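Flostcombe Holiday Lets: House Manual
Section 8: Setting up the kitchen and laying the table
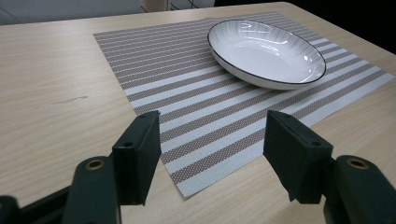
Striped woven placemat and white bowl on the dining table.

Welcome to the part of the manual most guests read on the second evening, with something already burning. It covers the hob, the oven, the dishwasher and the table, in the order you are likely to fall out with them. Section 2 deals with the boiler, which has its own temperament and its own chapter.

8.1 Waking the hob

The hob is a Zoltis induction model and ignores any pan a magnet won't stick to. Suitable pans are in the deep drawer under it. The handsome copper one on the wall is decoration and has been so for years.

1. Turn on the red wall switch to the left of the cooker hood. The one on the right is for the outside light, as the neighbours will confirm.
2. Put a pan on a ring before you press anything.
3. Hold the key symbol until the beeping stops.
4. Press the ring you want, then plus or minus.

Note: If the display shows a letter L, the child lock is on. Hold the key symbol again. Adults have been known to give up at this point and go to the pub, which stops serving food at 8 p.m.

Caution: The glass stays hot after the ring is off. The letter H means hot. It does not mean hello.

8.2 The oven

1. Set the clock first. The oven will not heat while the clock is flashing, a feature somebody at the factory must have been proud of.
2. Turn the left dial to the fan symbol.
3. Turn the right dial to the temperature. For most things 200 will do. The oven runs keen, so look in early.
4. Wait for the orange light to go out before putting food in.

Caution: Take the spare baking tray out before heating. It lives in the oven because it fits nowhere else, and it buckles with a bang that upsets dogs.

8.3 The dishwasher

1. Scrape plates into the food caddy.
2. Load the bottom rack first and check that the spray arm can spin.
3. One tablet in the door. Two tablets gives you foam, and the mop is in the shed.
4. Choose Eco if you are going to bed, or Quick if you are out of mugs.

Note: Error code 415 means the filter needs rinsing. Twist it anticlockwise, lift, rinse, replace. The Skarkar handbook in the dresser takes four pages to say the same.

8.4 The table

The dining table is real wood and marks easily. We have sanded it twice and would like to leave it there.

1. Put a placemat under every plate and bowl, including the ones you are only putting down for a minute.
2. Use the cork trivet for anything straight off the hob or out of the oven. Placemats are for crockery.
3. Wipe spills with a damp cloth, then a dry one.
4. Shake woven mats outdoors and sponge them with cool water. Lay them flat to dry – they curl on a radiator and never forgive you.

Caution: No spray polish, please. Fang, the household cat, considers the table hers and slides.

8.5 If something stops working

Check the wall switch, then the fuse box under the stairs. If neither helps, ring Wing-sze Yu on the number inside the larder door, before 8 p.m. if it can wait and at any hour if there is smoke.

Breakages happen. Leave the pieces in the box marked Oh Dear by the back door, with a note saying what it used to be.

Last updated: January
Filed under: Guest information > Kitchen and dining
© Flostcombe Holiday Lets | Contact us | Back to top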